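Ticket 2775: loyalty points from opening night not showing
Status: open, waiting on customer

Hi again! I'm the one who wrote in about the new Vikier taco place in Varkbridge. I went to the grand opening in March, scanned the code at the counter, ate far too many carnitas tacos (so good, go get some) and got a text saying the points were on their way. That was at 6:40 p.m. and my balance in the Sial app still says 37, same as it did that morning. 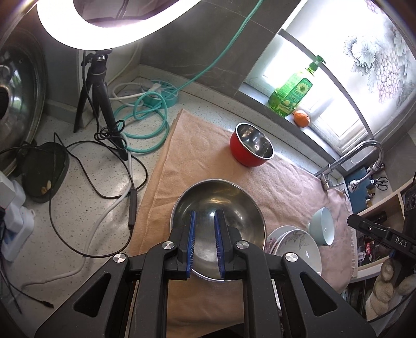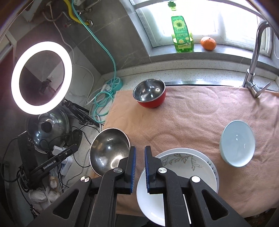 Do opening night orders count toward the free taco plate?
They count the same as any other order, as long as the code was scanned before the receipt printed.

OK, so mine should count, I scanned first. Things I've tried since my last message: logged out and back in, deleted the app and put it back, switched from wifi to phone data. The app now greets me by name again (yay) but there's still no order in my history.

I also called the restaurant. The guy was super nice and found my receipt, number 2456, and he says it went through under the Davirden location. Which is weird, I've never set foot in that one! Maybe the new register was still set up as the old store?

Could you move it over to my account by hand? It should be 17 points, unless the horchata was extra, I never did figure out how drinks work. I'm planning to go back for lunch with my sister and I'd love to use the free plate before it runs out at the end of the month.

Update, 9:15 a.m.: the order popped up in my history, under Davirden, with zero points next to it. I'm leaving the ticket open for now.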